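Most window work goes wrong at the cleaning stage, long before the scraper comes out. These tips are for ordinary house windows, the fixed kind and the kind that swing, and for the work table that usually ends up beneath them.

## Washing the glass

Use a bucket of cool water with a few drops of dish soap. More soap leaves streaks. Wet the whole pane with a sponge, work the corners with an old toothbrush, then pull a squeegee from top to bottom in overlapping strokes. Wipe the blade on a rag after each stroke.

Wash on a cloudy morning or before 11 a.m. on the shaded side of the house. Sun on the glass dries the soap before you can get it off.

Hard water spots come off with white vinegar left on for a few minutes under a wet paper towel. Keep vinegar away from stone sills. It etches marble and limestone and the mark stays.

Paint specks need a new razor blade in a holder. Keep the glass wet and push in one direction only. Dragging the blade backward picks up grit and scratches. Don't use a blade on tempered glass or on anything with a film on it.

## Drafts

Hold a strip of toilet paper near the edge of the sash on a windy day and move it slowly around. Mark every spot where it flutters with a bit of masking tape. Do all the windows in one go, then buy the weatherstrip.

- Foam tape is cheap and fine for a window you rarely open. It goes flat in a year or two.
- V-strip lasts longer and works on the sides of sliding sashes.
- Rubber bulb seal suits hinged windows. Close the window gently on it for the first week.

Clean the channel with rubbing alcohol and let it dry before sticking anything down. I skipped this one June on the back bedroom windows and had strips hanging off by the first frost. Cut the strip a hair long and press it in from both ends toward the middle. If you stretch it to fit, it shrinks back and leaves a gap at the corner.

Caulk goes on the outside, where the trim meets the siding. Leave the weep holes along the bottom of the frame open. They let rain out. If they are plugged with dirt, a pipe cleaner will clear them.

## Sticking sashes

Vacuum the track first, then go over it with a damp rag wrapped around a putty knife. Most sticking is dirt. If the sash still drags, use dry silicone spray on vinyl and aluminum, or rub a candle stub on wood. Oil collects dust and you'll be back at it in a month.

Wood sashes that only stick in damp weather should be left alone until they shrink. Plane them in summer and they'll rattle in winter. If a sash is painted shut, run a utility knife along the joint, then tap a wide putty knife in every few inches. Old paint may have lead in it, so test before you cut or sand.

Ilse Wuyts, who lives two doors down, keeps a 27-ounce coffee can of spare latches, screws and sash pins from windows she has replaced. It has saved me a trip to the store more than once, and I now keep a can of my own.

## A work table by the window

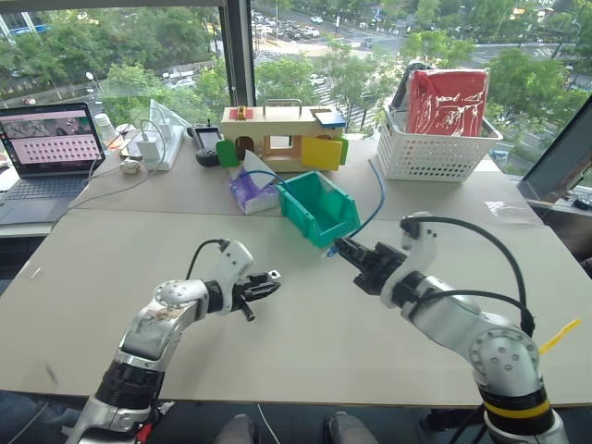
Daylight is the best light for close work, and a table set against the window gets the most of it. Sit facing the glass if you are sorting or gluing. For sanding and finishing, turn so the light comes from the side and shows up scratches. Store things along the back, on the window side, and keep the front clear for the job in hand, much as on the pale table shown here. If your top is made in two parts, check the seam with a straightedge. A small step between them will rock anything that sits across it. Shim the low side with cardboard or thin veneer.

Leave a hand's width between the table and the wall if the window opens inward or has a crank. You also want room to get a rag behind there. Glue, solvents and finishes shouldn't live on the window side at all, as direct sun spoils them. Put those in a cabinet.

A light-colored top is easier on the eyes and small screws don't vanish on it. It does throw glare at midday. A plain white roller shade pulled halfway fixes that.

Wipe the top with a damp cloth at the end of the day and dry it. Dried wood glue lifts with a plastic scraper after a warm wet rag has sat on it for ten minutes.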